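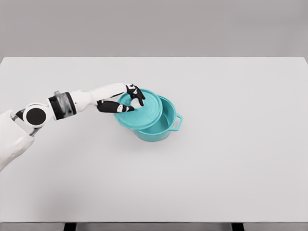
Skultik Run Sheets -- Data Card

Skultik is a set of wedding day run sheets: the timed lists that planners hand to the venue, the caterer, the band and the photographer. It was put together to study how far a wedding day drifts from its plan, and where the drift starts. The sheets came from planning firms and from the Varkik group of venues. Hema Iyer maintains the set.

Contents

sheets.csv -- one row per wedding. 1062 rows.
events.csv -- one row per timed item (hair and makeup, first look, ceremony, cocktail hour, toasts, cake, last dance, and so on).
actuals.csv -- recorded start times, where a coordinator wrote them down during the day. Covers 653 weddings.
labels.txt -- the list of event labels with short definitions.

We received 1136 sheets. The ones left out were repeat copies of a wedding already in the set, or had no ceremony time. When two versions of a sheet came in, the one with the later edit stamp was kept.

Fields in events.csv

sheet_id: matches sheets.csv.
seq: order of the item as printed on the sheet. It does not always match time order. Some planners list vendor arrivals in a separate block at the bottom.
label: one value from labels.txt.
planned_start: local time, 24-hour clock, as HH:MM. Items after midnight keep the date of the wedding and run past 24, so 00:30 is stored as 24:30.
planned_min: length in minutes. Blank if the sheet gave a start only.
raw_text: the line as written, with names replaced by roles (PARTNER_A, PARTNER_B, OFFICIANT, PARENT).

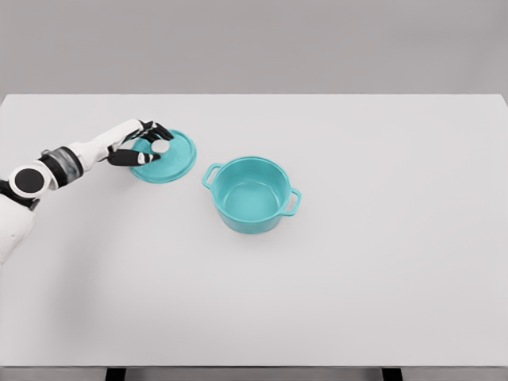
Lid flat on the table, hand at its left rim.

Labeling

Labels were first assigned with Trimen, our line matcher, then checked by 3 readers. Where the readers disagreed, Orla Mac Giolla made the final call. Most of the disagreement was over "reception start," which some planners use for the doors opening and others for the couple's entrance. Version 2 splits it into doors_open and grand_entrance. Files labeled under version 1 should not be mixed with these.

Receiving lines are labeled only when they have their own time slot. A receiving line folded into the cocktail hour is not split out.

Known problems

- Actual times depend on a coordinator having a free hand. Gaps are most common during the ceremony and the first course.
- Outdoor weddings with a rain plan may carry two sheets' worth of items. The column plan_b is 1 for items that belong to the rain plan.
- Weddings over several days appear as separate rows in sheets.csv and share a couple_id.
- Small weddings without a planner are mostly missing. Do not use the set to estimate how long a typical wedding lasts.

Loading

The files are UTF-8 with a header row and comma separators. Shiferaw, the timeline viewer, reads them without changes. In a spreadsheet, import planned_start as text. Otherwise values past 24:00 may be changed on load -- and some programs do this silently.

Changes

Version 2 (September): split reception start, added plan_b, removed repeat copies.
Version 1: first release.

Contact: Hema Iyer, Skultik maintainers | Copyright Skultik | Back to top

Comments

tentpole_events
Does planned_min for the ceremony include the processional? Our sheets list it as its own line and I'm getting short ceremonies.

Hema Iyer
If the sheet gives the processional its own line, it is a separate item. Add the two together to compare with sheets that don't.

k_dunmore
The 24:30 style broke my import until I read the loading section. Could that note go higher up?

Orla Mac Giolla
Will move it in the next version.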